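Buscamos gente para el podcast: segunda temporada de "Korkgate en pantalla"

¡Hola otra vez! Soy Azucena Tovar, la que se pasa media hora discutiendo si el villano tenía razón (la tenía). Estamos preparando la segunda temporada y necesitamos voces nuevas para la mesa de cine de superhéroes, ciencia ficción y todo lo que se estrena con palomitas grandes.

En la primera temporada éramos dos, Sarahí Ayala y yo, y nos quedamos cortas. Sarahí se sabe los cómics de memoria, yo voy al cine sin leer ni la sinopsis, y entre una cosa y otra faltaba alguien que hablara de música, de vestuario, de montaje... o de por qué las secundarias se llevan siempre las mejores escenas y luego no salen en el cartel. De eso va a ir el primer episodio, por cierto.
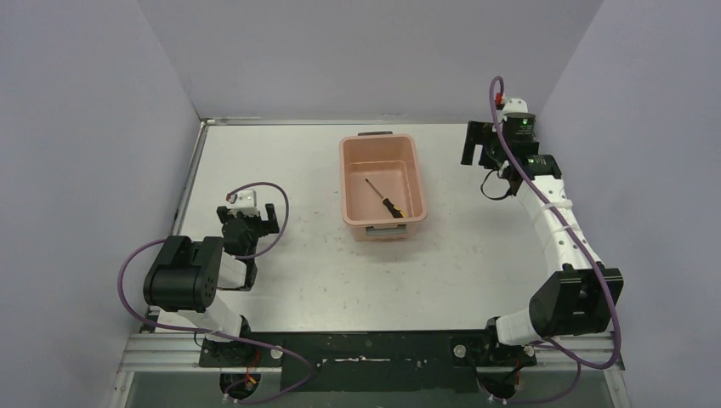 No hace falta que hayas estudiado cine ni que tengas experiencia con el micro. Yo grabé mi primer episodio con la voz temblando y una tos espantosa, y ahí sigue colgado. Lo que sí pedimos es que veas la película antes de venir (parece obvio, pero ya nos pasó), que puedas grabar en español y que aguantes que te lleven la contraria con cariño.

Grabamos en Datville, dos tardes al mes, a partir de mayo. Si vives lejos también puedes participar a distancia: Dagný Þórarinsdóttir lo hizo así toda la temporada pasada y sus episodios son de los más escuchados.

Pagamos 115 euros por episodio grabado, más la entrada de cine. No es para hacerse rica, ya lo sé, pero preferimos decirlo desde el principio. La edición la lleva Sadia Tarar, así que tú hablas y te olvidas del resto. 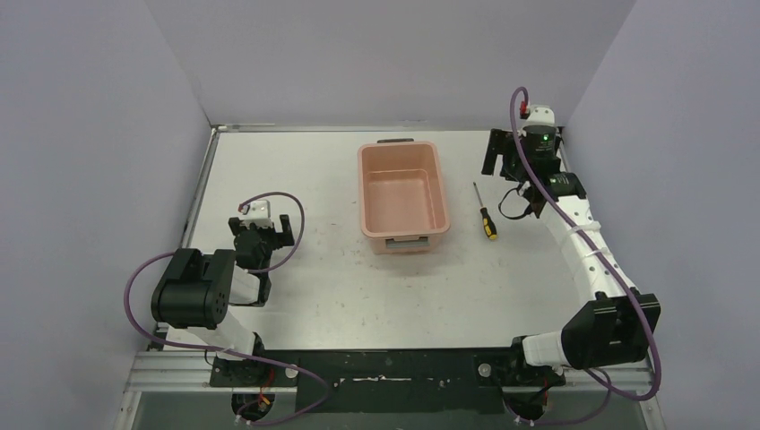
Un destornillador y un recipiente abierto sobre la mesa blanca.

Para apuntarte, mándanos un audio de dos minutos hablando de un personaje que te parezca el más importante de su película aunque no sea el protagonista. Sin guion, por favor, que se nota muchísimo cuando alguien lee. Añade un texto de 200 palabras como máximo contando quién eres y qué viste últimamente.

Puedes enviarlo desde el formulario de la web hasta el Mar 21, 2026. Los escuchamos todos Rocío Zavala y yo, y contestamos siempre, también cuando es que no. Si tienes dudas con el horario o con la grabación a distancia, déjalas en los comentarios y las voy respondiendo por las noches.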